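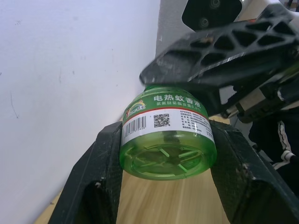
Home Build Workshop, session 3 notes
Rungnapa Chaiyaporn, Bivthorpe shared shop
April 2020

Gripping round things

Flat parts = last session. Bottles now. Two fingers on a cylinder, so you get two thin contact lines and not much else. Closing faster won't help.

Before you close:
- fingers level with each other, check from the side
- center the bottle first, otherwise one finger touches early and pushes it
- start at force setting 2, go up one step at a time. Stop when the plastic starts to give

Upright: grip under the neck, where the body starts to widen. Keep the jaws clear of whatever sticks out the top. If it tilts, open, re-center, try agian. Don't drag it straight.
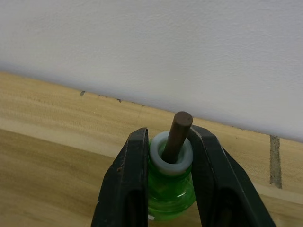

Fig. 2. Upright grip, just below the neck. White ring and brown peg on top.

Lying down: come in from above, fingers either side of the body, lift a little and hold. Watch for the label, paper slides differently than bare plastic.

Ramasamy controller people: grip presets are in slot 14. Jurnden boards dont have presets, type the values in by hand.

Homework: ten upright, ten lying down. Write down every slip and the force setting. Logs go in the Justora folder, door code for the shop is still 3267.

Next time: wrist rotation. Bring your own cables.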